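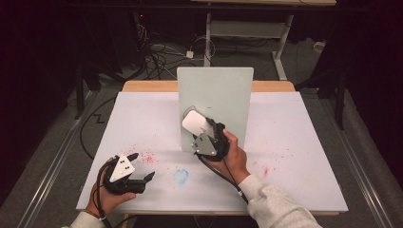
Search the archive Go Advanced

Re: [spines] Which way do yours read?

4 min read

Narayanan Joseph wrote:

> I finally reshelved the back room in February and got
> curious enough to keep a tally while I was at it. Out of
> the first 1000 books, 27 have spine titles that read
> bottom to top. Most are French or Italian, as you'd
> expect, but six are plain English hardcovers, printed
> here, and I can't see any reason for them. Did American
> publishers ever have a rule about this? And do the rest
> of you shelve the odd ones upside down so you don't have
> to tip your head the other way? My wife says I should.
>
> Narayanan

Oh, I'm so glad you did this! I've been wanting somebody on the list to do a proper shelf tally for ages, and 27 is more than I would have guessed for a collection that's mostly English.

On the rule: as far as I know it was habit more than law, and the habit took a long time to settle. If you look at older cloth bindings, anything thick enough gets its title set straight across the spine in short lines, and the question never comes up. It's the thin books that cause trouble (poetry, plays, sermons, those skinny little travel guides), and there you'll find English and American printers going both ways well into the last century. Are your six on the thin side? I bet at least a few of them are!

The argument for top to bottom is the one everybody knows. Lay the book on a table with the front cover up and you can read the spine. The argument for bottom to top is better than people give it credit for, though. When the book is standing on a shelf you tip your head to the left, and a run of volumes reads in order down the list, the way lines on a page do. Try it with four or five French paperbacks in a row and you'll see what I mean. It feels very natural once your neck gets used to it.

I have close to no French on my shelves, but I do have most of the Oltitard poetry series, and those are a mess in the best way. The early ones climb, the middle ones drop, and then there's one volume, the Liao translations, where the title drops and the author's name climbs. On the same spine! I wrote to the shop that sold it to me to ask if it was a misprint and they said every copy they'd had was like that. I love it more than any other book in the house.

Once you start paying attention it gets into everything else, too. I now notice sideways words on file boxes, on thermos bottles, on the sides of trucks.

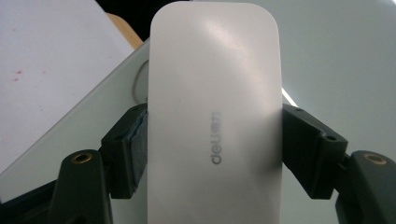

"deli" in gray on white, reading bottom to top.

As for shelving them upside down, please don't, Narayanan! With all respect to your wife. The weight of the pages pulls on the binding the same either way, so it won't hurt the books, but you'll pull one out and open it the wrong way up every single time. I did it for a whole winter with my Grilari atlases and never got used to it. What I do now is keep the climbers together on one shelf by the door. You tip your head once and you're done.

Two things I'd love to know if you still have your notes:

- Did you mark down publishers for the six? I have a hunch about Virkari. Their early hardcovers came from at least two different binders and I've seen both directions on books from the same season.

- Did you count dust jackets or the cloth underneath? I have a couple where the two disagree, and I never know how to list them.

I'm going to start on mine this evening after supper. There are 3000 of them and the top shelves need the tall ladder, so don't hold your breath, but I'll post the living room as soon as I've got it. If anybody else wants to join in, let's all use the same columns (title, publisher, year, direction, jacket or cloth) so we can put them side by side later. Pencil and paper is fine!

Still thinking about your six,
Marjorie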